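Ticket 313: right arm drops out during two-arm kitchen routine
Opened by: Agata Sartori
Assigned to: Bernd Kleinschmidt
Status: open

Symptom: right gripper stops answering partway through a run. Left arm keeps going. Log shows a bus timeout on joint 7, then the controller holds position. Single-arm runs are clean.

Setup: both arms on the bench in the Morelli workshop, one supply, separate data lines. Controller software is Hundero, stock settings. Pan work is on the left arm, which holds the rim.

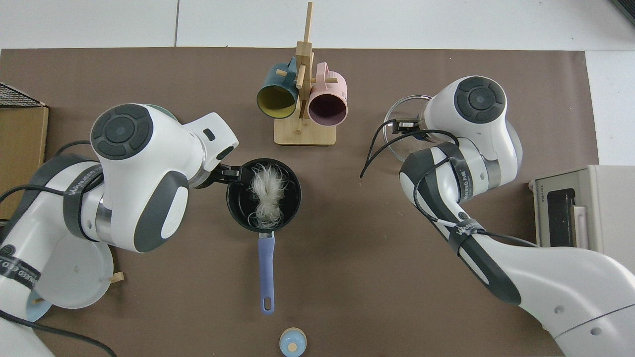 Swapped the data cables between arms. Fault stayed with the right arm. Put them back.

Bernd, 18:40: Check the connector at the wrist before touching software. Then rerun the lid step at half speed.

Reseated the wrist connector. Reran at half speed, 9 runs, no timeout.

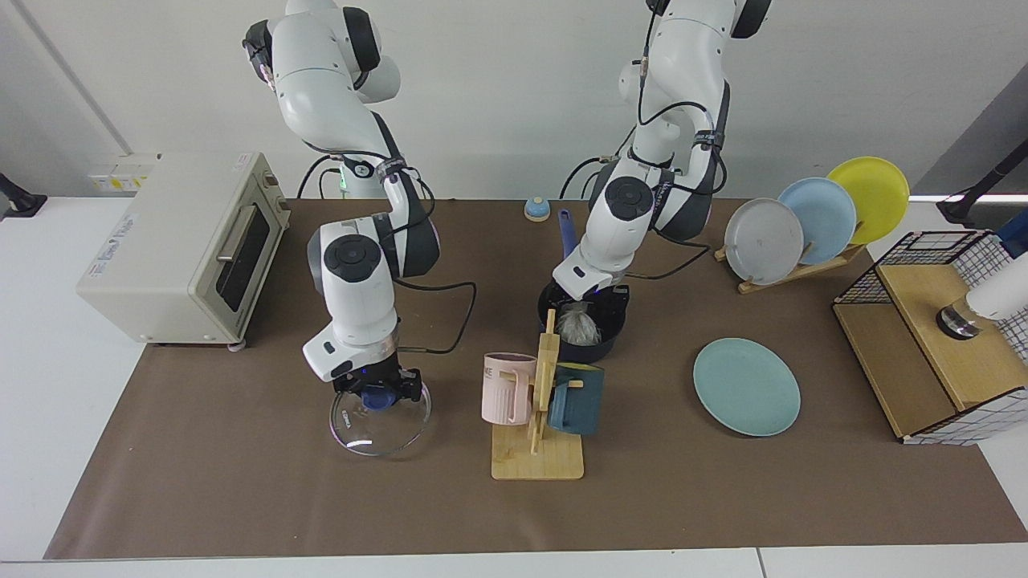 Lid step, right gripper on the knob. Left arm at the pot.

Back to full speed: timeout on the second run, same joint. Bernd asked for a run with the left arm on the dish rack, to get the two arms further apart and rule out cable snag.
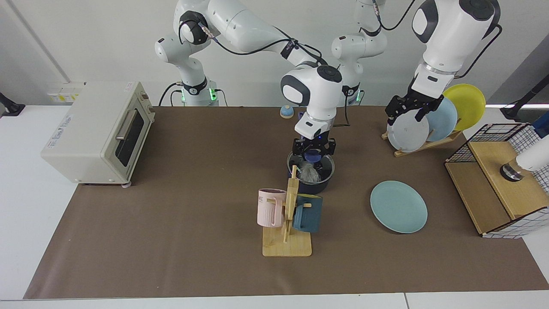
Timeout again, so snag is unlikely. Supply voltage dips when both arms accelerate together. Rosario Vitale has a larger Galmont supply on the shelf and will bring it over. Until then, keep two-arm runs at half speed.

Next: fit the supply, repeat at full speed, attach the voltage log.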